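Sorting the small things

Posted by Fadwa Helmy

The household inventory resumed in January, beginning with the toys and the contents of the tool drawer. Both categories had been stored together for longer than I should have permitted, and the arrangement has now been brought to a close.
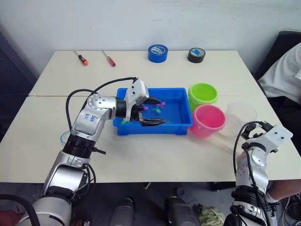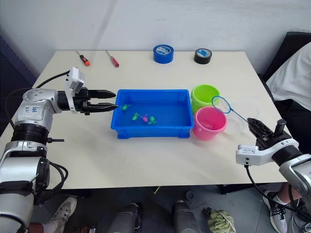 The blue tray with the toys in it, and the two buckets alongside.

The following rules apply from Monday. Small toys are to be kept in one shallow tray, where they may be found without tipping anything out. Buckets are reserved for the sandpit and for bath time, and are not to be used for pegs, batteries or correspondence. Screwdrivers and tape return to the drawer in the hall. Siham Fahmy, my sister-in-law, has requested that an exception be made for the parcel tape, and this has been granted until the end of the month.

The drawer itself measures 30 centimetres across and does not accommodate the larger rolls lying flat. They must be stood up. I had considered purchasing a Resex divider set for it, but the set contains 3 sections and I require more than that.

Items without a clear owner will be held in the cupboard under the stairs. The jigsaw of 195 pieces is already there, awaiting a count which I have postponed twice. The spare room will be dealt with next, starting with the wardrobe.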